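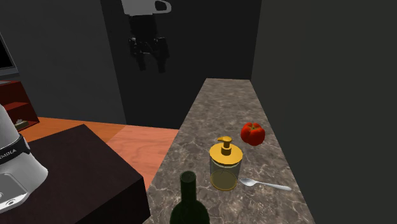 Figure 6.1 Gripper with two black fingers over the far end of a marble countertop, rendered view.

Chapter 6
Stopping the Train

Last updated September 13, 2022
10 min read
652 shares, 2 comments

6.1 The problem of weight

A steel wheel on a steel rail rolls very easily. Chapter 2 showed how this lets one locomotive move a load that would need a long line of trucks on a road. The same low friction makes a train hard to stop. The grip between wheel and rail sets a limit on the braking force, and if the brakes ask for more than that limit the wheels lock and slide. A sliding wheel usually stops the train less well than a turning one, and it wears a flat spot on the tread that will hammer the rail on every turn until the wheel is machined or replaced.

The driver of a car can usually stop within the distance that can be seen ahead. The driver of a train usually can't. Signals, speed boards and timetables are all laid out with this in mind, and we will come back to signals in Chapter 9. In this chapter we look at the brake itself: how it grew from a hand wheel on a single wagon into a system that works along the full length of a train.

6.2 Hand brakes and the brake van

On the earliest lines each wagon either had a simple lever brake or had no brake at all. The locomotive might have a brake on its tender, worked by the fireman, and a guard rode in a van at the rear with a hand brake of his own. To slow down, the driver whistled and the guard wound on his brake.

This worked after a fashion when trains were short and slow. The Clalstead branch, which we use as our worked case in this part of the book, opened with trains of this kind. The line climbs out of Lanness on a steep grade, runs level past the Rácz quarry siding, and drops again to the harbour at Clalstead. Loaded stone went downhill to the harbour. Before the last descent every train stopped at a board beside the siding, and the guard walked along it pinning down the wagon brakes by hand. At the foot of the hill the train stopped again and he walked back, lifting them.

Erzsébet Bodnár's history of the branch gives the working instructions in full. The number of brakes to be pinned down depended on the number of loaded wagons, and also on the weather. In wet weather or when leaves were down the guard was to add more. He was to judge this for himself, and the instructions say so plainly.

Two weaknesses show up in this method. The first is time, with a stop at the top and another at the bottom of every hill. The second is more serious. If a coupling broke on the climb out of Lanness, the rear part of the train had only the van brake to hold it. The van brake could hold a few wagons on that grade. It could not hold a full train, and the wagons would run back towards the station.

6.3 What a continuous brake must do

A continuous brake is one that acts on every vehicle and is worked from one place, normally the locomotive. For a brake to be safe it needs a further property. It must come on by itself if the train parts. A brake with this property is called automatic, and engineers also describe it as fail-safe, meaning that a fault in the system puts the brakes on.

It is quite possible to build a continuous brake that is not automatic. The straight air brake is the usual case. Compressed air is sent down a pipe from the locomotive, and the pressure in the pipe pushes the brake blocks against the wheels. It is simple and easy to control, and for a single vehicle such as a tram it does the job well. On a train, a broken hose lets the air out and the brakes are lost on every vehicle, just when they are needed.

Both of the automatic systems described below turn this idea around. The pipe holds the brakes off, and losing what is in the pipe puts them on.

6.4 The vacuum brake

In the vacuum brake, an ejector or a pump on the locomotive draws air out of a pipe that runs the length of the train. Each vehicle has a cylinder with a piston inside, and with the train running there is a vacuum on both sides of that piston, so it rests at the bottom under its own weight. When the driver lets air into the pipe, the air reaches the underside of the piston. A ball valve keeps it from reaching the top. The piston is pushed up and the brake rods are pulled on.

The parts are few and fairly easy to look after. Steam locomotives could make a vacuum with an ejector that had no moving parts in its steam jet, and this helped the system last as long as it did. Its drawback is that the force can never be greater than the pressure of the atmosphere allows, so the cylinders have to be large. High above sea level, where the air is thinner, the brake is weaker still. It also acts slowly on long trains, as air has to travel down the pipe from the front.

The branch was fitted with vacuum brakes when passenger trains began running through to Clalstead. The quarry wagons were left as they were for many years. Trains made up of both kinds had the fitted wagons placed next to the engine, with their pipes joined up, and the rest behind them with a brake van at the tail.

6.5 The automatic air brake

The automatic air brake uses compressed air. A compressor on the locomotive fills a main reservoir, and from there air passes through the driver's brake valve into the brake pipe. Every vehicle carries its own small reservoir, charged from the pipe, and a control valve between the pipe, the reservoir and the brake cylinder. In its older form this is known as a triple valve, from its three tasks of charging, applying and releasing.

When the driver lowers the pressure in the pipe, the control valve senses the drop and passes air from the vehicle's reservoir to its brake cylinder. When the pressure in the pipe is raised again, the valve empties the cylinder to the open air and recharges the reservoir. If the train parts, the pipe is open at the break and the brakes go on in both halves.

There is one trap in this. With the simple triple valve, a driver who applies and releases the brakes again and again without giving the reservoirs time to recharge will have less air for each application. On a long descent this can leave a train with almost no brake at all. Drivers call it losing your air. Section 6.8 deals with how trains are handled on long grades.

6.6 Delay along the pipe

A change in pipe pressure does not reach all vehicles at once. Think of a stone train 800 metres long. The front wagons begin braking first, and the rear wagons go on pushing until the change reaches them. The slack between wagons closes up with a series of jolts, and in a bad case the forces can break a coupling or lift a light wagon off the rails.

Máté Szűcs and Tamara Lazăr studied this on the Clalstead branch, using gauges fixed to the first and last wagons of a test train in June. Their records, redrawn in Section 6.7, show the gap between the two ends clearly. They then repeated the runs with a Fonell control valve on each wagon. This type vents a little air from the pipe locally as soon as it senses a drop, which passes the signal on to the next wagon more quickly.

Before going on, make sure you can explain these terms in your own words: continuous brake, automatic brake, brake pipe, control valve, slack.

6.7 Reading a brake pressure record

A pressure record has time along the bottom and pressure up the side. Normally two lines are drawn for each wagon, one for the brake pipe and one for the brake cylinder. Start with the pipe line and find the point where it first begins to fall.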